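Home | Markets | Small Investor | Funds | Letters | Archive

Print this page | E-mail to a friend

"I'd want to see the fee table first"

Friday, September 20, 2019

The adviser I went to see has spent a long career talking people out of things. She works alone, charges by the hour, takes no commission, and agreed to talk on the condition that I leave her name off. Her former employer has a long memory, she says, and she still has to sit next to those people at conferences.

I wanted to ask her about themed funds, the sort that promise you a slice of whatever is in the news this year. The Trindness Home Futures Fund had arrived in my own mailbox twice since April. It puts money into companies that are supposed to change how we live indoors: appliances, sensors, household robots. The brochure is thick and the paper is very nice.

"They always are," she said. "Somebody pays for that paper. Turn to the back and see who."

The back, when we found it, was a page and a half of small gray type. There is a yearly management charge, a separate charge for what the fund calls research access, and an exit charge if you leave inside 3 years. She had worked it out for a client who was thinking of putting in his late mother's savings. If the fund went nowhere at all for those three years, neither up nor down, he would be out $1,247.

"He told me that wasn't so bad," she said. "I asked him what he'd say to a plumber who charged him that and fixed nothing."

I put it to her that a theme can be right. People who bought into the railroads or the telephone early were on to something. She didn't care for the comparison.

"Plenty of people were right about the railroads and lost the lot," she said. "Being right about what's coming doesn't tell you which company makes money out of it, or what you should pay for the shares. By the time there's a fund with a name like that, you're generally buying from somebody who got in before you. Ask why he's selling."

She was just as cool about the holdings. The largest two, Bikik and Kondent, make up a good part of the fund between them, and both also turn up in the plain index fund that most of her clients already own.

"So you'd be paying extra for a bigger helping of something you've got," she said. "Maybe you want a bigger helping. Fine. But say it out loud to yourself in those words and see if you still want it."
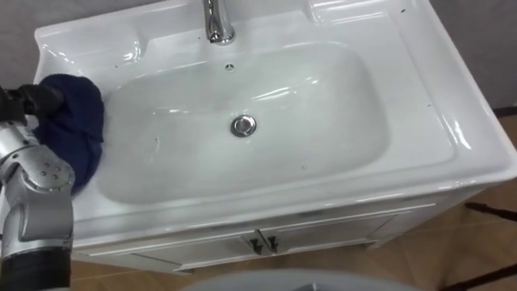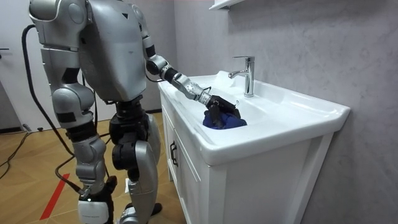
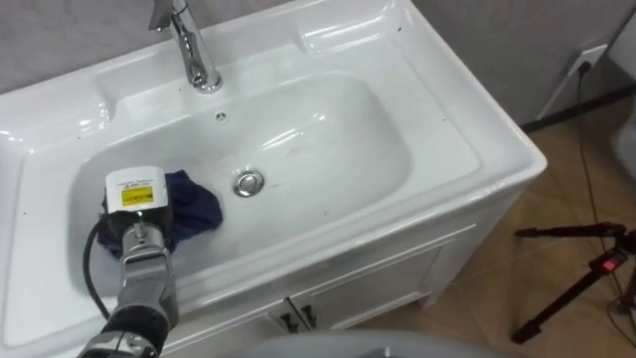
A robot arm and a dark blue cloth at a white bathroom sink.

What the chart leaves out

The brochure's best page is a line going up. It starts at 1,000 and ends at 3,603, and it does so without much of a wobble. I confess it had worked on me a little.

She had me read the footnote under it. The line isn't the fund's record. The fund was too new to have one worth printing. What it shows is how the present list of holdings would have done if someone had picked that same list years ago.

"Which nobody did," she said. "Give me last week's race results and I'll show you a wonderful betting system."

Is that allowed? It is, she said, as long as the footnote is there, and it usually is there. She doesn't think the people who write these things are crooks. She thinks they are salesmen, and that the public would do better to treat them as such and keep a hand on the wallet.

I asked whether she ever tells a client to go ahead. Sometimes, she said, if the amount is small and the client would otherwise do something sillier. One man had his heart set on a rival product, the Cherkaoui Tomorrow Portfolio, and she told him to put in $400 and not a dollar more until he had sat through a bad year with it.

"How did it go?" I asked.

"He rings me up every time it drops," she said. "It's costing him more in my hours than he's got in the fund. I've pointed this out."

Her own money, she told me, is in two index funds and a savings account, and she looks at them when the tax forms come. I said that sounded dull. She said dull was what she was after, and that she gets her excitement from the neighbor's dog.

I am less sure than she is. A person who has made a living saying no will find a reason to say it, and I can think of a few things she would have talked me out of that did well enough. When I said so, she shrugged and asked me to name the ones that hadn't. We were there for a while.

The brochure is still on my desk. I haven't sent in the form.

Contact us | Copyright 2019, all rights reserved | Back to top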